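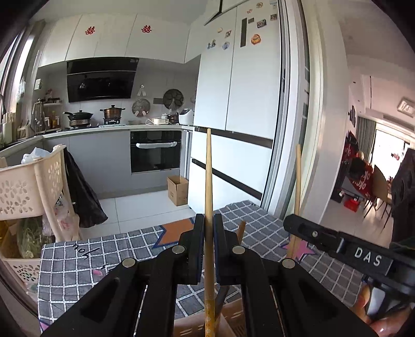 Single chopstick held upright between the fingers.

Lemamard Grasp Planner

Lemamard is a perception and grasp planning package for thin, crossing objects on patterned surfaces. It takes wrist camera video and gives a ranked list of grasps, each with an approach angle, a jaw opening and a confidence score. The planner runs at 10 Hz on a single workstation graphics card.

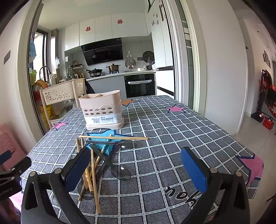 Mixed pile: chopsticks, dark-lensed glasses and light blue cloth, with the caddy behind.

Segmentation treats each stick as a line with two ends. Where sticks cross, the depth module works out which lies on top and puts that one first in the queue. Printed grids and stars are handled by a background model, built from 5 seconds of video of the bare cloth - no marker board is needed.

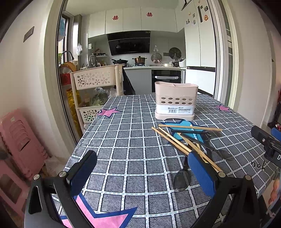 Crossed chopsticks and thin-framed eyeglasses in front of the utensil holder.

Glasses are kept as a separate class. By default the planner will not close on a lens, and any grasp passing within 10 mm of one is dropped. The limit can be changed in the config file.

Interfaces: Python and C++
Model classes: 62
Training clips to add a class: some 200
Replay tool: Dirnuvdale viewer, included
Licence: per seat, yearly

Integration queries go to Samran Phromma at Sasside. Release notes are sent out with each build.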